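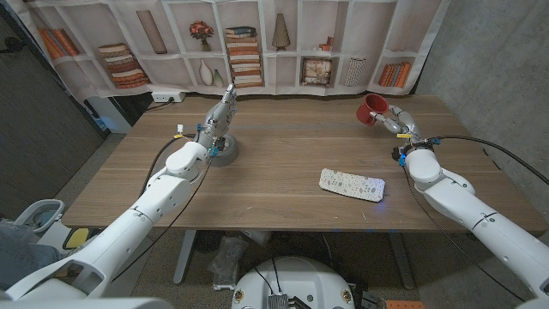
## The bottle bins at Carrasco, one summer in

Regular readers will remember the press release that went out from the Vurnmont harbor office in June. Two floating collection units, bought from a company called Utden, had been moored inside the breakwater at Carrasco. They were going to "return the bay to its natural state." There was a ribbon. There was a cake shaped like a turtle, and I ate some of it, so I can't claim to be entirely free of influence here.

The summer is over and the harbor office has put out its first set of numbers. The headline figure is 1,186 pounds of debris removed from the water. That number has already been in the local paper, on the harbor office's sign, and in a fundraising letter that landed in my mailbox. I wanted to know what was in it, so I asked for the log sheets, and after a second request I got them.

What you find when you read the sheets is that 896 of those 1,186 pounds are listed as "organic and mixed." I asked what that meant. It means eelgrass, rockweed, driftwood, dead crabs, leaves from the maples behind the boat ramp, and whatever bits of plastic were too tangled up in all that to be worth pulling out. The remaining 290 pounds were sorted as trash. That's bottles, wrappers, foam, rope ends and a lot of bait bags.

I don't want to sneer at 290 pounds of trash. It was in the water and now it's in the landfill, and I'd take that trade any day. But the letter in my mailbox said 1,186 pounds of *plastic*, and somebody wrote that sentence and somebody else signed it. Weed is also heavy when it's wet. The sheets don't say whether anything was drained before it went on the scale, and when I called to ask, the person who answered said she thought it depended on who was on shift.

### What the bins are supposed to do

The Utden unit is a bucket with a pump in the bottom. The rim sits just under the surface, water spills in over the top, and a mesh bag catches what comes with it. You empty the bag, rinse it and put it back. Any marina with a dock outlet can run one, and I can see the appeal. You plug it in and something happens.

The trouble is that a bucket only catches what drifts to it. Both of ours are tied up in the northeast corner of the basin, because that's where the power is. On a southwest breeze the trash piles up there nicely. On any other breeze it goes somewhere else, and from the middle of summer on we had plenty of other breezes. You can follow it in the log. There's a stretch where the bags came up with almost nothing but weed for days, and I walked the south wall during part of that stretch and could have filled a grocery bag without moving my feet much.

Then there's the question of what else goes over the rim. The log has a column for "live bycatch," which I was glad to see. It's blank on most of the sheets. Blank could mean zero or it could mean the person emptying the bag didn't look, and there's no way to tell which from a photocopy. On the few sheets where it was filled in, the entries say things like "small fish, lots" and "shrimps." I am not a biologist but "lots" bothers me. A basin full of eelgrass is a nursery. Anything small that swims near the surface at night is going to have a hard time with a pump that never shuts off.

### Mwende Waweru's view

I took the sheets to Mwende Waweru, who taught marine science at the high school for years and has walked the Carrasco shoreline with more clipboards than I have. She was kinder about the whole thing than I was expecting, and also harder on it.

Her point was that the harbor never measured anything before the bins went in. There's no count of debris in the basin from last summer or the summer before. So even if the 290 pounds is exactly right, we can't say if the water is cleaner, dirtier or the same. "You've weighed the bag," she told me. "You haven't weighed the bay."

She also thinks the eelgrass should stay where it is. Loose weed washes up, rots, feeds the hoppers, and the hoppers feed the birds. Hauling 896 pounds of it off to a landfill in plastic sacks (she asked me what the sacks were made of, and I had to look into that, and yes) isn't a cleanup of anything.

On the fish, she said the simplest fix would be to turn the pumps off from dusk to dawn and write down what's alive in the bag each morning. A timer from the hardware store would do it. I passed this along to the harbor office and was told it would be looked at.

### Now comes Hidix

All of this would be a small grumble about a small project if there weren't a larger one behind it. The harbor office is looking at a proposal from an outfit called Hidix to put 5 more units around the bay, including two outside the breakwater, with a "smart sorting" station on the fuel dock. The proposal runs to a lot of pages. I read it at my kitchen table over two evenings. It has a great many drawings of smiling dolphins in it and very little about where the trash comes from.

On the sorting station, I'll only say that I looked for a sentence telling me how well it sorts wet eelgrass from a bread bag, and didn't find one. That is the job here. If it can do it, I'd like to see a day's worth of Carrasco weed go through it before anyone signs for it.

The units outside the breakwater worry me more. That's open water with real chop. The manual for the ones we already own says sheltered basins, and on the roughest week of the summer ours were switched off and tipped up on the dock. The proposal says the new model is "ocean ready." I asked what had been changed and was sent a brochure.

And the source question hasn't gone away. Anyone who has spent a morning at Carrasco knows where a good share of the stuff comes from. The storm drain at the foot of the hill has had no screen on it since the old one rusted out. The two trash cans on the fishing pier overflow by noon in July. The bait shop gives out its bait in thin bags that last about as long as the walk to the railing. A drain screen is a dull thing. You can't hang a ribbon on it. I would guess it stops more plastic in one good rainstorm than the bins caught all August, and I say guess because, again, no one has measured.

### What I'd ask for

The proposal goes to the harbor office's public session next month, at 7 p.m. in the upstairs room. If you go, I'd suggest asking for the log sheets to be posted where everyone can read them, with weed and trash in separate columns and a note on whether the load was drained. Ask about the blank bycatch column. Ask what a drain screen costs and why it isn't in the plan.

I'd also like the fundraising letter corrected. I wrote to the harbor office about it and got a polite reply saying the wording was "meant in the spirit of the project." I don't know what that means. The people who sent in twenty dollars on the strength of that number might like to know what they bought.

For what it's worth, I don't think the two bins should come out. Put them on a timer, move one to the south wall if an outlet can be run there, and keep honest books on them for a full year. If the numbers are good I'll print them in this space, in large type.

Corrections and complaints to the usual address. Several of you wrote in about the tern piece and I'm still working through those. The tide table for next month is on the back page, and the low on the spring tide is early, so bring a light if you're planning to walk the flats.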